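Notebook – tracking and attribution, partner programme
June 2026

Carried over from the last entry: the gap between clicks logged by our redirect server and sales reported to publishers on the Yensuk account. The merchant sees more orders with our reference attached than we are paying out on. Aim for this session was to find where the reference gets lost and leave alone anything to do with commission rates, which is a separate argument.

Set-up as before. Test shop on the Clodden staging box, two dummy publishers (one voucher site, one content site), both on a last-click rule. Cookie window set to 15 days on both. Consent banner switched on, because the last run had it off and the results were no use to anyone.

Run 1. Plain click from the content site, straight to basket, order placed. Placed 100 orders by script. All of them reached the redirect server, 99 came through with the reference intact on the confirmation page. The missing one had a session that timed out during payment and I am not going to chase it.

Run 2. Same again, but with the voucher site clicked after the content site. Last click wins, as it should. The content publisher's click is still stored as an assist but does not show in the publisher-facing report. Known fault, raised in December, still open.

Run 3. Click on the content site, leave, come back by typing the address. This is where it goes wrong. On the desktop browser the reference survives. On the phone browser it is dropped if the shopper lands on the country selector first. The selector does a redirect of its own and strips everything after the question mark. Our first-party cookie has not been written by then, as the tag only fires on the product page.

Repeated run 3 with the selector switched off. Reference survives on both. Switched it back on, lost again. Happy that this is the cause for the phone traffic at least.

Creative feed. While waiting for the script I checked the content publisher's test page, which pulls from the home and bedding feed. Images load, click-through links resolve to the right product numbers, and the fallback text appears if the feed is down.

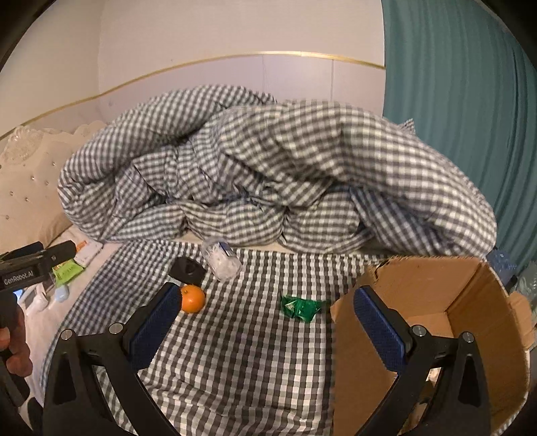

Filed under: Tracking / Server-side / Open items

Server-side call. The obvious fix is to stop relying on the tag and send the order from the merchant's own system. Gelville already do this and their mismatch is small enough to ignore. Prukusville tried it and then turned it off, as they were sending each order twice – once from the tag and once from the server – and our duplicate check compares order number and time to the second. The two calls never arrive in the same second. The check needs to use order number and merchant number only. Changed on staging, not on live.

Tested the changed check with both calls switched on. Second call is rejected and written to the log with the right reason code. Refunds still pass through, as they carry a different transaction type. Part refunds I have not tried.

One thing to watch: the server call takes its currency from the merchant's settings, and the tag takes it from the page. If the shopper has changed country these may differ, and whichever call arrives first is the one we keep. For now I would let the server call win even if it comes second. That means holding the tag call in a queue for a short time, and the queue is nearly full at peak as it is.

Open items

– Ask the Yensuk developers to pass the query string through the country selector. One-line change on their side by the look of it.
– Fire the tag on the landing page as well as the product page, after consent only.
– Duplicate check to go to live after the part refund test.
– Publisher report to show assists, or the column heading to be changed so that it stops promising them.
– Cookie window on the voucher dummy went back to the default when I restarted the box. Set it again before run 4 and check it has stuck.

Run 4 will be the app-to-browser handover on the phone. Script is on the shared drive in the Clodden folder, config file next to it.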